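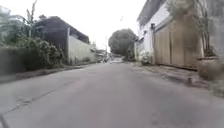 The road between the walls, under a gray sky.

The Envelope
by Fitriani Latuheru

Bayu's aunt had owed the tailor 950 for longer than he had been alive, or so she said, and on the morning she decided to pay it she gave him the envelope and told him to walk.

"Why not the bus?" he said.

"The bus goes around by the market. You'll stop and buy something."

He was 19 and had finished school in February and had not found work. He put the envelope inside his shirt. The tailor was named Gunawan and lived at 242, in the part of Kedano where the houses had walls and the hedges grew over them. Bayu had delivered cakes there once. He remembered a dog.

He walked in the road because it was easier. His aunt had made him wear the good shoes, which had belonged to her husband and were a size too big, and every so often he had to stop and push his heel back down.

The debt was for a wedding dress. She had ordered it, tried it on twice, and married in a different one that her mother-in-law brought in a box the night before. The tailor's dress stayed at the shop. She was too ashamed to fetch it and too ashamed to pay for it, and after a while it was simply a street she did not go down. When her husband was alive they went the long way to church.
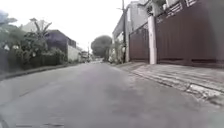

Farther along, where the trees come over the fence or wall.

The gate at 242 was green and a woman was sweeping behind it. Bayu asked for Mr. Gunawan.

"Which one?"

"The tailor."

"He's asleep," she said. "He sleeps until three. Are you from Callow?"

"No. I'm bringing money."

She leaned the broom on the gate and let him in. She gave him a glass of water and a plastic chair and went back to sweeping. There was no dog. He sat with the shoes off and his feet on the tile.

When the old man came out he had a pencil behind his ear, though he had closed the shop years ago. Bayu stood and said his aunt's name, and then her name from before she was married. The old man held out his hand for the envelope and counted what was in it.

"It's too much," he said. "There's 2000 here."

"She said 950."

"She can't count, then." He looked at the money some more. "Or she added something for the waiting."
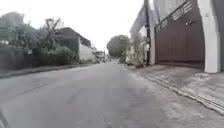
3 min read

He took out 950 and gave the rest back. Then he went inside and was gone so long that Bayu put the shoes on again. The woman finished the yard and started on the step.

He came back with a flat parcel in brown paper, tied with cotton tape.

"I let the waist out," he said. "A few years ago. I saw her at a funeral."

Bayu carried it home in both arms. His aunt was at the stove. She looked at the parcel and turned the gas down.

"Did he say anything?"

"He said you can't count."

She wiped her hands and told him to put it on the bed.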